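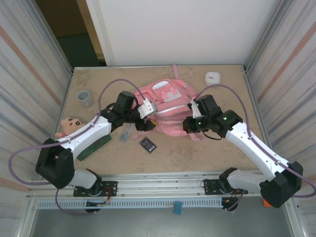

*A pink backpack, laid flat on the table.*

# How to hand-wash a canvas backpack

I love this job! Canvas holds on to everything you rub into it all year, and an hour at the sink makes a huge difference. My method comes mostly from Wilfredo Dumlao, who taught a mending class I took one October, plus a few things I worked out on my own bags.

## What you need

- a sink or tub big enough for the bag to float
- mild liquid soap, no bleach
- an old toothbrush and a soft nail brush
- baking soda
- two towels, at least one of them white

Check the label first. If there's leather trim or a cardboard base panel, stick to spot cleaning.

## Empty and brush

Turn out every pocket (I once found 19 bobby pins and a very old raisin). Open all the zippers, flip the bag upside down and shake it hard. Then go over it dry with the nail brush, working down into the seams. 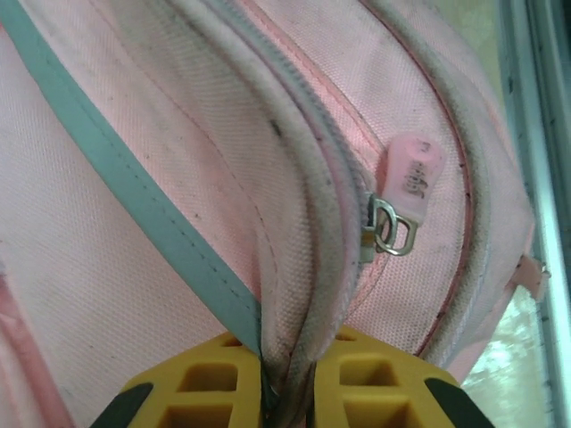

Piping and seams are where I spend most of my time. Mix baking soda with a little water until it's like toothpaste, dab it on and leave it for nine minutes or so - I just put on a couple of songs. Scrub with the toothbrush along the stitching, never across it. Straps get the same treatment on both sides.

Test your soap on an inside corner before you go any further. Press a wet white towel against it, and if color comes off, use cold water only and skip the soak.

## Soak and rinse

1. Fill the sink with cool water and a small squirt of soap.
2. Push the bag under and let it sit for 60 minutes, turning it once.
3. Drain, refill, and squeeze the water through. Don't wring it!
4. Keep rinsing until the water runs clear.

## Dry it

Roll the bag in a towel and lean on it, then stuff it with the other towel and hang it upside down in the shade with the pockets open. Mine usually take a day and a half. Sticky zipper afterward? Rub a plain candle along the teeth and run the slider up and down a few times.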